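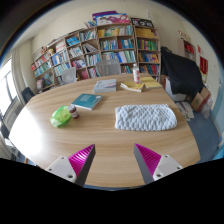

Community Murals, Unit 4: Getting Neighbors to Paint With You

Search this site Search
Home Syllabus Handouts Reading List Contact
Posted in January by the course instructor

Okay, last time we talked about permission and wall owners, so I'll skip all that (my notes are in the Unit 3 handout if you missed it). This week is the fun part: people with brushes!

I'm going to lean on the Trurnent underpass project a lot, partly because I worked on it and partly because we made so many mistakes there. The wall was 30 feet long, we had a budget of $3,000, and we printed 700 flyers. I still have a box of those flyers in my closet.

1. Start with the design meeting

Bring sketches, but bring rough ones. At our first meeting in Trurnent I pinned up a finished color drawing, and everybody said it was lovely and went home. The second time I brought big sheets of paper and a bucket of markers, and we couldn't get people to leave. Ask what they remember about the street. Ask what they're sick of seeing in murals, too (sunflowers, in our case).
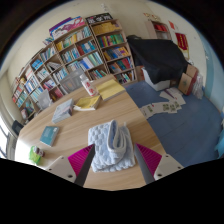 2. Transfer the drawing

For mixed groups I like a grid. Draw squares on your sketch, snap the same number of bigger squares on the wall with chalk line, and copy one square at a time. Kids are great at this. A projector is faster, but you need darkness and a power outlet, and the Briser Street wall had neither.

Number the color areas right on the wall in pencil and put the matching number on each paint cup. We'll practice this on the panels in the studio, so wear old shoes.

3. Paint day

Give every newcomer a big, flat area first. Save faces and lettering for later in the day, or for whoever on your team has the steadiest hand. Shifts of two hours worked well for us; after that folks get chatty and drippy. The Dumitrescu Library mural had 300 people sign up for one afternoon, and they had to hand out time slots at the gate!
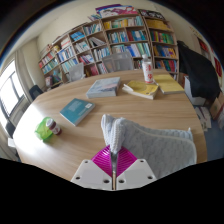 4. For next class

Read the Broltenum case study, all of it, including the argument over the sealer. Then write me one page on a wall you walk past a lot: who uses that corner, who you'd invite first, and where you'd set up the paint table. Sketches are welcome on the back.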